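I have been meaning to write about the bread for weeks, and then Saturday came and went and I had eaten most of a loaf standing up, so I suppose it is time.

My mother's rye starter traveled with me through 2 apartments and one very long drive, wrapped in a dish towel on the passenger seat. I kept it going all that time without baking much of anything. I would feed it, feel guilty, and put it back in the fridge. Then the bakery on our corner, Radulović, stopped making the dark seeded loaf I had been buying every week, and I thought, well, you have the starter, you have an oven, what are you waiting for?

The first three loaves were bricks. I'm not being modest! We sawed at one with the good knife and gave up. I had been mixing 305 grams of water into flour that wanted a good deal more, and I was rushing the rise so I could be in bed at a decent hour. The fourth loaf sat out for 90 minutes longer than I had planned — I got stuck on the phone — and it came out so soft in the middle that I stood there grinning at it like a fool.

So now I let it sit. I toast the sunflower seeds first, and I wait a whole night before cutting, or I try to.
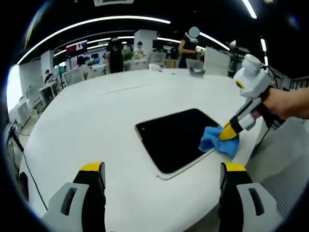
Sanidell, August

It has been too warm in the kitchen for a slow rise, so the bowl lives in the hall closet next to the coats, and everything we own smells faintly sour. I don't mind it one bit. Next I want to try my aunt's version with caraway and a spoonful of molasses, if I can find the card she wrote it on. I think it's in the blue tin with the buttons. If any of you bake with rye in hot weather, please write and tell me how you manage it, and what you do with the extra starter, as I have 2 jars of it already and the neighbors have started saying no.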